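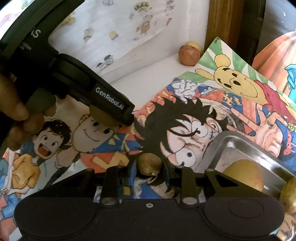

2 min read

GenRobot.AI hand-held grippers: open day notes

We keep this page for the hand-held grippers, and after the November open day at Vernham it needed a new section! Adelmo Donati ran the table, and visitors got to hold the tools themselves, which is the best way to understand them.

The task was potatoes: pick one up, move it, let go. Simple to say, but potatoes come in every size and no two sit the same way. A small one gives the fingers very little to hold, and you feel that in your wrist straight away. Adelmo's advice was to come in slow, line up both pads and close gently.

We loved the table itself, covered in cartoon drawings (the bear in the red shirt had plenty of fans). A busy background like that is a good workout for any camera looking down at the job.
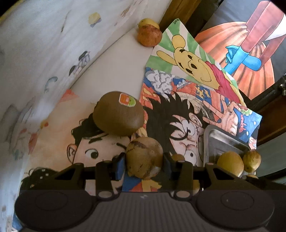
Rough skin between the blue finger pads, with a big brown kiwi-like fruit alongside.

Rough, uneven produce was my favorite part. I could have stayed at it all afternoon, and I very nearly did. If you come to the next one, try your weaker hand too.

Sessions at Vernham are hands-on and open to beginners. Bring questions about grip, reach and finger pads, and ask for Adelmo.

Print this page | E-mail this page

This site uses cookies to remember your settings. Accept | Manage cookies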